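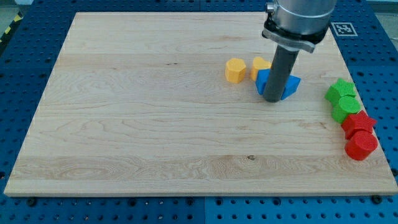

Chapter 4
Showing Instead of Telling

The first time I tried to get a robot arm to push a block across a table, I wrote the motion out by hand. I measured where the block was, measured where I wanted it, typed in a start point and an end point, and pressed go. The arm went exactly where I'd told it to. The block spun off to one side after a couple of inches and the arm carried on without it, very confidently, all the way to the goal.

I spent most of an October fixing that program. I added a correction for the spin, and then a correction for the correction, and by the end I had 1341 lines of code that could push one block in one direction on a good day. Then Maximiliano Henríquez, who had the desk across from mine at Stokon back then, sat down at the controller and pushed the same block into the corner on his first try, while talking to me about lunch. I asked him how he'd done it. He said, "I don't know, I just kept it in front of me."

That answer annoyed me for a week, and it's more or less why this chapter exists. Max knew how to push a block. His hands knew, anyway. What he couldn't do was write it down, and neither could I. So how do we get what's in somebody's hands into the machine?

4.1 Two ways to hold the robot

There are two main ways to show a robot a task, and you'll try both in the exercises.

The first is to grab hold of the arm and move it yourself. This is called kinesthetic teaching (you'll also hear "lead-through," especially from people who came up through welding and painting). You put the arm in a mode where its motors cancel out its own weight, take it by the wrist, and walk it through the job while the joint positions get recorded. I love this method for teaching poses and simple paths. It's quick, and you can feel it when the arm doesn't want to go somewhere. For pushing I like it a lot less. Your arm is in the way, your shoulder gets tired, and even a well-balanced robot feels heavy when you're trying to nudge something by a quarter of an inch.

The second is teleoperation, where you drive the arm from a distance with a joystick, a tracked hand controller, or a smaller copy of the arm that the big one follows. Your hands stay out of the workspace, so the cameras see only what they'll see later when the robot is on its own. That matters more than it sounds! If your sleeve is in every training picture, the policy may well learn something about sleeves. The price is that you lose your sense of touch, and there's usually a bit of delay. Max and I once drove an arm at the Dastthorpe lab with a lag of about 200 milliseconds, and we both overshot everything for the whole first morning.

4.2 Why pushing?

Most of the examples in this part of the book use a rod as the tool and a handful of small blocks on a flat board. It looks like a toy problem, and I've had students complain about it. Give it an hour. A rod can't grip, so all you get is contact, and contact is slippery. Push a round block a little off center and it slides around the tip. Push a star and what happens depends on whether you've caught a point or the notch between two points. Get several blocks close together and moving one means thinking about its neighbors.

People handle all this with tiny corrections they don't notice making. Watch a recording of yourself at half speed and you'll see them: a pause, a small step back, another try from a slightly different side. Those corrections are the good stuff. Please don't edit them out of your recordings to make yourself look smoother. I did that with my first set of 38 demonstrations, and the robot I trained on them had no idea what to do once a block got away from it.

4.3 What we write down

A demonstration, for our purposes, is a list of pairs. Each pair holds what the robot could observe at some moment and what the person told it to do at that same moment. Write the observation as o and the action as a, and one demonstration is simply

(o1, a1), (o2, a2), ..., (oT, aT)

where T is the number of time steps.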